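Wornum Residence Services
11/25/25

1/ The December room reset begins next week in all staff residences. Residents are asked to clear the bed first, before floors and shelves. This thread sets out the procedure.

2/ Items left on bedding should be sorted into waste, food and personal property. Empty drink bottles go to the recycling point on each landing. Snack bags go in general waste once finished.

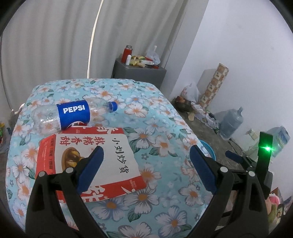 Drink bottle and snack bag on a bed.

3/ Last year's reset covered 1,144 rooms. The most frequent cause of a second visit was bedding sent to the laundry with items still inside. Please shake out every sheet before it is bagged. Sheets with a printed pattern are washed with colors, at the Nasr laundry room only.

4/ Bedside cabinets may remain in use during the reset. Unopened snacks may be kept there in a closed bag. Water jugs stay on the floor against the wall, away from sockets and cables. Cardboard boxes should be flattened if they are no longer needed. Each room may set out up to 4 bags for collection.

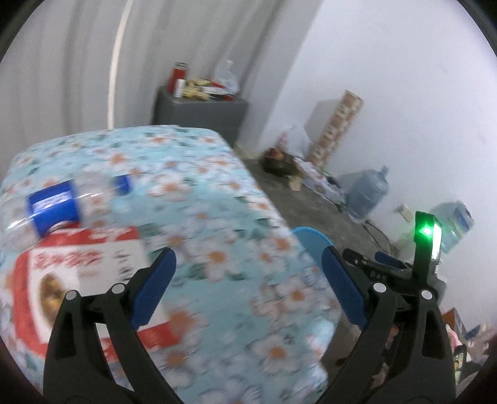 Floral fabric bundle, cabinet and water jugs in a residence room.

5/ Medicines are handled separately. Tablets must stay in their original box, with the name readable, and must not be placed in bags for collection. Residents should take them off the bed before the sheets are removed and keep them with their own belongings. 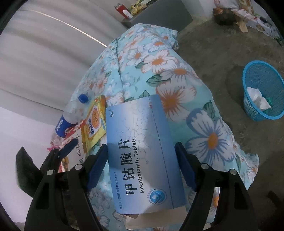
Widad Aoun: Does the medicine rule also cover boxes that are past their date? I have 2 that I would like to get rid of, and the notice in the Kalta building only mentions bottles.

6/ In reply to Widad Aoun: yes. Expired medicines should be handed in at the Paltton desk in their original boxes. The Kalta notice will be corrected. Questions about collection times may be sent to Driss El Sherbiny at extension 91.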